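# Nedberg stacking bins, after a good long while of using them

So I finally gave in and bought the colored bins everyone kept telling me to get, and I'm going to be that person and write a whole review of plastic tubs. Sorry! I have feelings about storage.

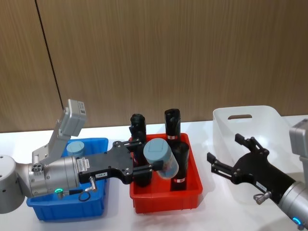

I'd been keeping my bottles and canisters in cardboard boxes for years, which was fine until one got damp in December and the bottom dropped out on the basement stairs. Coffee beans everywhere, plus one very dented canister that I still use out of spite. My neighbor Csenge Kovács had a row of the Nedbergs in her garage and let me borrow a couple for a weekend, and by the time I gave them back I'd already ordered my own from the Zolbridge store.

I have mine in red and blue, and the color thing is a bigger deal than I thought it would be. Bottles live in red. Canisters live in blue, at least when everybody in my house puts them back where they found them (they don't, you will regularly find a canister in with the bottles). But even my husband, who can't find mustard in an open fridge, can be told "it's in the red one" and come back with the right thing.

**Size.** They're just right for my stuff. Tall bottles stand upright and stick up enough to grab by the neck, and a canister with a flat lid fits with its top showing over the rim, so I can see what I've got without digging. If you want to hide everything away under a lid, get something else. I like seeing it.

**The rim.** Love the rim. It's wide enough to get your fingers under properly, even with gloves on, and it doesn't dig in when the bin is full. My old Bognár tubs had a thin little lip that left a red line across my hands every single time, and I carried them less and less until they just sort of lived on the floor.

**The corners.** The red one has ribbed corners and feels nice and stiff. I've leaned on it to reach the top shelf, which I'm sure you're not supposed to do, and it didn't mind. The ribs do collect crumbs and coffee dust though, and a sponge won't get in there. I use an old toothbrush.

**Tapered sides.** OK, my main complaint. The sides slope in a bit, so you lose some room at the bottom, and if you put in only a couple of bottles they slide around and clink in the car. I drove 24 miles out to Hikirdale with two glass bottles talking to each other the whole way. A rolled-up dish towel down the side fixes it, or just fill the thing up.

They wash easily. I take mine outside and hose them down, then leave them upside down on the porch. The blue has faded a tiny bit on the side that faces my window, the red hasn't at all, no idea why.

One more gripe: the sticker they come with. It's huge, it's on the front, and it leaves a gummy patch. Cooking oil and ten minutes of rubbing got mine off, and then of course I had to wash the oil off too.

Would I buy them again? I already did, I ordered 3 more last week and I'm hoping they still make the green.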